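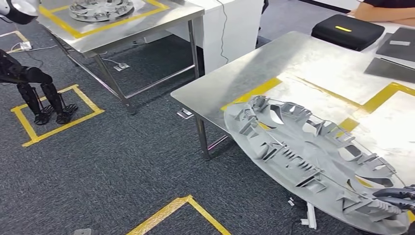
Progress report, data collection for the Irora project
To: Rajeshwari Marar
From: Dayana Ponce
22 May 2022

Hi Rajeshwari,

You asked for something you could read over a coffee and forward without editing, so I'll try to keep the shop talk down. Short version: the collection room is up and running, we have 703 demonstrations recorded, and I'd like to talk to you about how we spend the rest of the budget (that's near the bottom, please don't skip it!).

Where the numbers are

Of the 703, Qiuyue Wei has gone through every single one and passed 292 as good enough to train on. I know that looks like a low share. Most of what she threw out comes from the first stretch of work, when we were still arguing over what a good example even was. Some operators let go of the part as soon as it touched the table, others nudged it until it was perfectly square, and a learning system fed both kinds will pick up a muddle of the two. We settled on a written rule at the start of May. The part has to end up inside the taped outline, the gripper has to be open, and the arm has to be back at its resting pose before the recording stops. Since then the pass rate has been much better and I expect it to stay that way.

Qiuyue keeps the rejects in their own folder, sorted by why they failed. Peiyu Lu would like to use the failed placements later to teach the system what a bad placement looks like. I said yes as long as it doesn't eat into his time on the main model.

The room

We have two stations going, each with a steel table and a humanoid. Yellow tape on the tabletop shows where the part is meant to end up, and yellow tape on the carpet shows where the robot stands. The floor tape was Ishbel MacRitchie's idea and it has saved us more grief than anything we paid for. Before it went down, the robots started each session a little bit off from the last one and we spent ages nudging them back. Now the operator lines up the feet, checks the height of the hands and gets on with it.

I do still want some variety in where the robot starts, or the model will only ever work from one spot. Ishbel is going to lay a second set of squares, shifted a bit and turned a few degrees, and we'll record from both.

The parts

We're working with the gray molded parts from Hunorgate, the round one and the big oval one, both covered in fins and vanes. The round one is the easy one. It looks much the same whichever way you turn it, so operators can grab it wherever they like, and most of our accepted recordings are of that part.

The oval is a different animal! It's wide, there isn't much of a rim to hold between the vanes, and if you pick it up by one end the other end wants to swing. Our operators learned to slide it on the table first, let it hang over the near edge, and then take the rim at the end where there's room for the fingers to get underneath. I love this, because it's just what you or I would do with a big serving tray, and no one wrote it into the instructions. Peiyu was less thrilled at first (it makes each recording longer, and long recordings are harder to learn from) but he came around when he saw how many of the straight-down grabs slipped.

So the oval task is now split in two: slide to the edge, then grip and place. They get separate labels, and we can train them separately if we have to.

What we've trained so far

Not a lot, and I want to be upfront about it. Peiyu ran one early model on the round part only. He gave it 20 tries on the robot and it got the part inside the tape on some of them, but it was hesitant, and it had a habit of stopping just above the table as if it wasn't sure the table was there. He thinks that comes from the old recordings, where operators paused before letting go. The next run will use only recordings made under the new rule. I'd rather not quote you a success rate from a model we already know was fed the wrong stuff.

Things that slowed us down

Cables, mainly. The floor outlets are handy, but the cords have to get from there to everything else, and twice we lost a session when a cord tugged on something mid-recording. We're going to route what we can along the table legs. Where a cord has to stay near the work area, we'll keep it in the same place for a whole session and write that in the log, so Peiyu knows what he's looking at in the video.

Reflections were the other one. The steel tops throw back a lot of light and it changes through the day. I was all set to order matte covers, and then Peiyu talked me out of it - the tables at the Hunorgate site are steel as well, and if the system can't cope with shine here it won't cope there. We're leaving them bare and recording at different times of day on purpose.

We also lost most of a week when the Rolov software update changed how gripper positions were saved. Half the files had the fingers open when they were closed and the other way around. Qiuyue wrote a script that fixes the old files and checks the new ones as they come in, so it shouldn't bite us again, but please know that's why the weekly count dips in the middle of the chart I sent over.

People

Ishbel and I split the operating between us, and we've agreed that neither of us drives for longer than an hour at a stretch. You get sloppy after that, and sloppy recordings mean more reviewing for Qiuyue. The trouble is that two operators means two styles. Mine is slow and fussy, Ishbel's is quick with a big sweeping arm. I'd love to have a third person, even part time. Yao has offered us a trained operator on a short contract and I've forwarded you their terms separately.

What I'd like from you

First, a yes or no on the Yao operator. If it's yes, I'd like them to start on the oval, where we're thinnest.

Second, I'd like to move the money set aside for a third station over to review time. Two stations already produce more than one reviewer can get through, and Qiuyue has a backlog now that I don't want to make worse. A third robot would look great on a tour, but it would mostly give us a taller pile.

Third, could you ask Hunorgate for a few more oval parts? The ones we have are getting handled a lot, and I'd like the model to see some fresh ones with clean edges. Slightly scuffed ones are welcome too, if they have any going spare.

Next up

We're aiming for another 100 accepted recordings of the oval before the next report, with a fair share of those from the second set of floor squares. Peiyu will retrain on the round part in the meantime and run his test again, same number of tries, so you'll have a proper before and after. Ishbel is writing up the operator instructions so a new person can pick them up without one of us standing over their shoulder.

If you'd like to come by and have a go at driving, you're very welcome. Give me a day's notice and I'll book you an hour on the round part.

Dayana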